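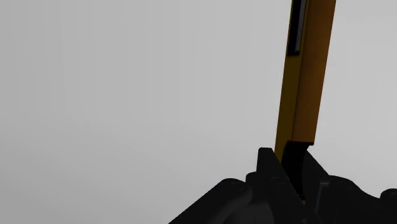

**Plikus** is a simulation package for practising robot gripping tasks, sold by the firm Devadiga as a yearly subscription. It lets a user load a robot hand and a set of everyday tools, then try out grips on screen before any hardware is bought. Objects are drawn with plain surfaces and no printed markings: a typical one is a yellow and orange bar with a dark slot near the top and a black hooked end piece, held upright at its base between two black fingers against an empty grey background. The makers describe the result as "workshop-ready", a phrase that has drawn some criticism.

## Contents

The standard edition comes with 12 gripper models and a library of 200 objects. Users may import their own shapes, though the conversion tool, Grolora, is charged for separately. Weight and friction are set by hand for each object. The manual gives starting values but does not say how they were arrived at.

## Claims and testing

Devadiga states that grips worked out in Plikus carry over to real machines "with little or no adjustment". No full test results have been released. A summary sheet issued in March refers to 2,714 trial grips – it does not say how many of them were repeated on a physical robot, or which tools were used.

The training workshop at Skolarholm ran the package for one term. Its report, written by Ott Laur, found the software easy to install and quick to learn. Laur was less convinced by the physics. Of 19 grips that held in the simulation, the workshop could reproduce fewer than half on its own equipment, and thin or smooth handles did worst. Devadiga replied that the friction settings had been left too high.

## Reception

Jagadeesh Namboodiri, reviewing the package for a teaching newsletter, called it a fair way to learn the controls and a poor basis for buying a gripper. He also objected to the price of Grolora, without which the library cannot be extended. Later versions have added more objects – the friction values are still entered by hand.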